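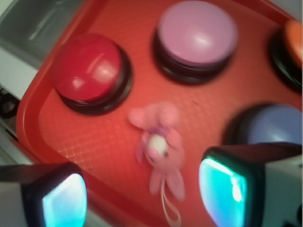 Pink plush, red tray, four buttons. Budget line: "misc."

8/21/20

It is budget season again, which for me means sitting with a spreadsheet that has 23 rows and wondering how I got from "I'd like to try a small arm on the counter" to a column called Contingency (Bad).

I promised a few of you in the comments that I'd write up what I plan to buy for next year and what I regret buying for this one. I'm going to do the regrets first. They're more fun and I have more of them.

The gripper was the big purchase and I got two quotes for it. Rondex sent a nice PDF with a photo of a handshake on the cover. Wunden sent an email with a price in it and the word "Regards." I went with Wunden on the theory that people who don't spend money on PDFs spend it on bearings. I have no evidence for this, but the fingers open and close when I tell them to, and I'd buy it again.

What I would not buy again is the first set of finger pads. I picked the cheapest ones in the catalog, and they were fine with blocks and hopeless with anything fuzzy. I then bought the next ones up, which were fine with fuzzy things and cost more to ship than they cost. Lesson for the spreadsheet: pads are a consumable. Put them on the same line as coffee.

Mounting hardware. Oh, mounting hardware. I budgeted nothing for it, because in my head the arm would just be there, on the counter, like a toaster. A bracket has to come from somewhere. So do the bolts, and the washers you forgot, and the second trip for the longer bolts. By the end I had spent 200 dollars at the hardware store in sums so small that I never once felt it happen. If you take a single number away from this post, take that one, and write it in before you've chosen anything else.

Cables go in the same category. Whatever length you measured, the arm will want to reach one hand's width farther than that on the first day.
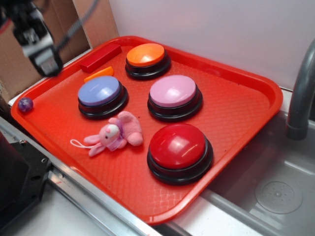 Then there are the objects, meaning the stuff the robot is supposed to pick up. Every planning guide I read treated these as free. You have things lying around the house, don't you? I do, and they're all the wrong size. What I ended up wanting was a mix: something hard and round with a shiny top, something soft with ears and a ribbon, something with straight sides, something small enough to roll into a corner and sulk. I bought a lot of this from the kind of toy aisle where adults shopping alone walk quickly. It was the cheapest line in the whole budget and the one that taught me the most. I'm tripling it.

A tray counts as equipment too. Get one with a rim. I tried working straight on the countertop, and I'll just say that I have a sink next to it, and that the small round things found the sink.

Now for next year. I have 2 serious items on the list.

The first is a better camera setup. I get plenty of smeared pictures whenever things move, and glossy plastic throws a white spot right back at the lens. I've been looking at a kit from Phelan that comes with a lamp and a diffuser. The lamp is overpriced. The diffuser looks a lot like a shower curtain, and I happen to know what a shower curtain costs. I may buy the camera alone and let the bathroom cover the rest.

The second is software. Rutament wants a yearly subscription for its planning package, with a trial that ends in October. The trial is good, annoyingly. My current approach is a folder of scripts with names like final_new_USE_THIS, and it's free if you don't count evenings. I've started counting evenings. I gave them their own row in the spreadsheet and then hid the row.

Things I've cut: a proper workbench (the counter holds), a second gripper (who am I), and a backdrop. Cardboard is doing an excellent job as a backdrop and asks for nothing.

Things I've kept despite all reason: spare everything. One spare set of pads, one spare cable, one spare of each bolt. I used to think of spares as pessimism. Now I think of them as the cost of not driving to the hardware store in slippers.

If you're putting together your own list, send it over and I'll tell you what you've forgotten. It's bolts. I'll post the full spreadsheet once I've unhidden the row, or at least renamed it to something I can show my family.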